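News & Media | Home and Craft

April | By the Steltell press office

Steltell Opens Sign-Ups for Table Tidy Sessions in Plallville

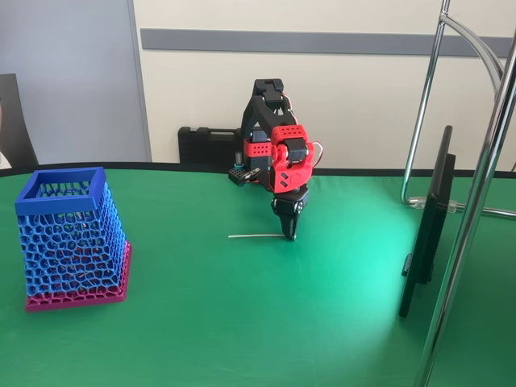 PLALLVILLE – Steltell, the household storage company, will run a series of free tidying sessions for people whose desks, craft tables and workbenches have filled up with cables, cords and small parts. The sessions will be held at the company's workroom on Halliday Street, and sign-ups are open now.

The program is called Table Tidy. Each session lasts 70 minutes and takes up to 30 people. Participants bring one box or bag of mixed cables and small items from home, sort it at a shared table, and leave with a basket to keep the sorted things in. Steltell has set aside 300 baskets for the program and will add sessions later in the year if those are used up.

The baskets are 3D-printed with open lattice walls and a solid square rim at the top. They are tall and tapered, wider at the base than at the opening. One color combination is a blue rim and blue walls over a magenta-pink lower section in the same open pattern. Other colors will be available on the day, but they cannot be reserved.

"People told us their cables were in a drawer, and the drawer was the problem," the company said in a statement. "Everything goes in and it all gets pushed to the back. With an open basket on the table you can see if something is in there. That was the whole idea."

Table Tidy grew out of a small trial Steltell held last winter with 57 households in and near Plallville. Each household was given a basket and asked to keep it on the table they used most, then fill in a short form after four weeks. Most of those who returned the form said they were still using the basket. Several said they had moved it to a different room. The most common complaint was that long extension cords did not fit, and the sessions will therefore cover small and thin cables only. Extension cords and power strips should be left at home.

Two people in the trial asked for a lid. Steltell has no plans to make one at this time.

The work at each session starts with a cleared table and a plain cloth. Steltell uses bright green cloth on its sorting tables, and a thin white cable laid flat on it is easy to pick out. Participants at home can use any plain tablecloth or bed sheet in a color that does not match their cables. Patterned cloth makes the job slower.

The steps are the same for everyone:

Empty the box onto one end of the cloth. Take out anything that is not a cable or a small part and put it in the tray under the table.

Pull the cables apart one at a time and lay each one out straight. Do not start coiling until they are all separated.

Match each cable to something you own. If you cannot think what it belongs to, put it in the "ask" pile. Staff will help with common plug types but cannot promise to identify every one.

Check for splits, bare wire and bent plugs. Damaged cables go in the recycling bin by the door.

Coil what is left and fasten it. Paper ties and fabric ties are supplied. Please do not use rubber bands, which dry out and stick.

Put the coils in the basket with the ones you use most on top. Screws, adapters and other small pieces should go into a bag or envelope first, as they may slip through the openings in the lattice.

In practice sessions held with staff, the sorting took longer than expected and the coiling took less time. The schedule has been changed so that the first two-thirds of each session is kept for sorting. Anyone who finishes early may leave or may start on a second bag if there is room at the table.

Sessions will take place in the late morning and again at 6:30 in the evening. The workroom is on the ground floor with a level entrance from the parking lot. There are stools and standing places at each table. Children aged ten and over may attend with an adult and will share that adult's place and basket.

Cables left in the recycling bin will be collected by Wistance, a Plallville scrap and recycling firm. Wistance will also accept working cables that people no longer want. These will be kept separate, tested and offered at the firm's front counter. Batteries, light bulbs and phones cannot be accepted at the sessions. Wistance takes those at its own yard during normal hours.

A printed sheet with the steps above will be handed out at each session and will be left in a rack by the workroom entrance for anyone who wants one without signing up. The sheet includes a blank list for writing down which cables belong to which items, a change suggested by households in the trial. A large-print version is available on request.

Places are given in the order that sign-ups are received. One place per household may be booked for the first round, and people who took part in the winter trial are welcome to book again. To sign up, call the Steltell front desk or fill in a card at the workroom. Those who need to cancel are asked to do so by noon on the day before, so the place can be offered to someone on the waiting list.

Groups such as schools, clubs and offices may ask for a session of their own. Group sessions will be arranged after the first round is complete, and the group will need to supply its own tables if the session is held away from Halliday Street.

About Steltell

Steltell makes baskets, trays and small storage items for the home and the workroom. The company is based in Plallville, where its design and printing work is done. Its workroom on Halliday Street is open to visitors on weekday afternoons.

Press questions may be sent to the Steltell press office. Reporters who wish to attend a session should ask in advance so that a place at the table can be kept for them.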